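Print this page | E-mail this page

Slow fingers, fast planner

In February I moved our grasp planner from the old Pondier code to my own small library, which I call Buvham. The planner is faster now, but for two weeks the simulated gripper closed too early.

I searched for the error in the planner first. Candela Toledo told me to look at the time stamps, and she was right. The controller was reading a pose that was 125 milliseconds old. I ran 284 test grasps with the correct stamp and the early closing did not come back.

I still have to clean the logging, and the wrist camera view in the simulator needs its own clock.

Last updated: February

Contact: Gonzalo Nieto | Copyright Gonzalo Nieto | Back to top 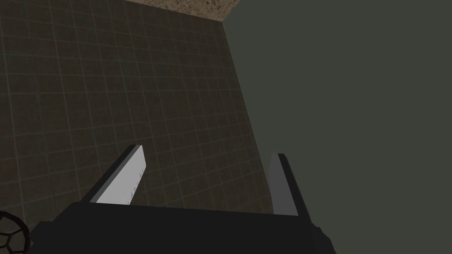
Why not let the planner wait for a fresh pose?
Waiting blocks the whole loop, so I prefer to reject the old pose and plan again in the next cycle.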